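El simulador dice que todo va bien

Llevo tres semanas peleándome con la tarea de ordenar el baño y sigo sin creerme los números. En Nostside están encantados: 200 intentos, 198 marcados como éxito. Oluf Frandsen lo puso en una diapositiva con letra enorme. Yo pedí los registros y el sábado me senté a repasarlos uno a uno.

En 93 de los intentos «buenos», la pinza arrastra algún objeto vecino al subir. El evaluador no lo ve. Comprueba si el bote pulverizador ha dejado la cisterna y si la pinza sigue cerrada, nada más. Que un plumero salga volando detrás le da igual.

Nerea Figueroa me dijo que era un problema de las mallas de colisión y que en el robot de verdad no pasaría. Puede ser. También me dijeron eso en Dulcombe con los cajones, y allí acabamos con un tirador arrancado.

Lo que me molesta es el criterio – una sola condición geométrica para decidir si algo es seguro. Si el brazo engancha lo que no debe y no se entera, tampoco se enterará cuando lo enganchado sea una manga. He añadido una comprobación de contactos con los objetos que no son el objetivo y he vuelto a lanzar la tanda entera. Oluf ya me ha preguntado si es «imprescindible».

Dejo los registros en la carpeta de siempre, por si alguien quiere llevarme la contraria con datos.

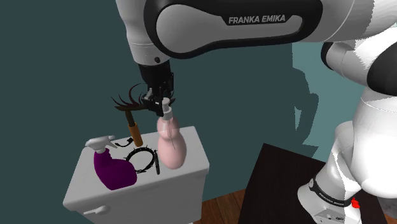
¿Basta con que la pinza siga cerrada para dar por bueno un agarre?

Hace falta comprobar también qué más ha tocado o movido el brazo durante la maniobra.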